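4.2 Sorting by touch from a crowded basket 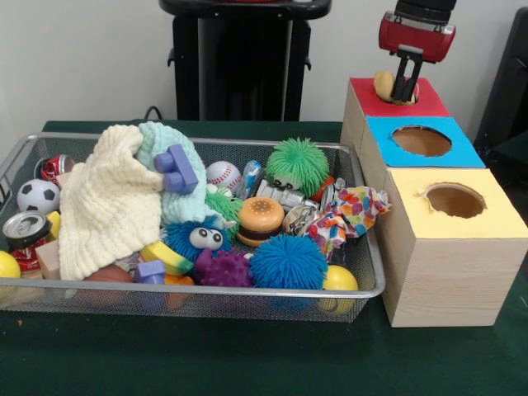

When we began this part of the work we expected the soft things to be the easy ones, and it took us most of August to let go of that idea. A hard toy gives the fingers a clear stop, so the Skelero controller knows when to quit squeezing. A knitted cloth simply keeps giving, and it likes to bring its neighbors along for the ride. We therefore let the policy close a little, lift a little, and then decide for itself whether to carry on – a habit we borrowed, with thanks, from Merike Vaher's earlier notes on laundry.

Training used 2,000 grasps gathered over 16 basket fillings, and a further 483 grasps were held back for testing. Of the held-back grasps, 170 involved cloth or other soft items, and we report those separately in the next section, as they deserve a patient look of their own.

Figure 3. The sorting setup, with the mixed basket at left and the three boxes at right. The gripper is lowering a pale yellow, soft-looking object into the round hole of the red-topped box.

The holes turned out to matter more than we had planned for. A puffer ball with long filaments can brush the rim well before its center is over the opening, and our first release rule read that light touch as a finished drop. Nikola Dimitrov suggested waiting for a second, firmer contact signal, and we have kept his rule in all the trials that follow.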